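Temine tabletop set: README, budget notes

Updated April 10, 2024

Hi! I keep getting asked what it costs to put together a bench like ours, so I'm moving my notes in here next to the data. Temine holds 618 episodes of household stuff being handled on a white table, all from one room and one very patient purchase order.

The arms took most of the money, no surprise there. What I underbudgeted was the small stuff: clamps, rods, spare fingertip pads, backdrop cloth (get more than you think you need!). The Lellen wrist cameras were $649 apiece and I bought 4, then had to wait 26 days for the brackets.

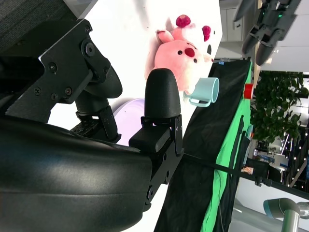

Aranka Takács wrote back after reading a draft that I should put the props on their own line, mugs and plush toys included, and order the spares in the same batch, as a matching mug is hard to find a year later. Fair point, and I've added the line.

Still open for July: a second quote from Dankwa on grippers, and whether Zamus will sell us service by the visit. If you've bought from either, please open an issue and tell me what you paid.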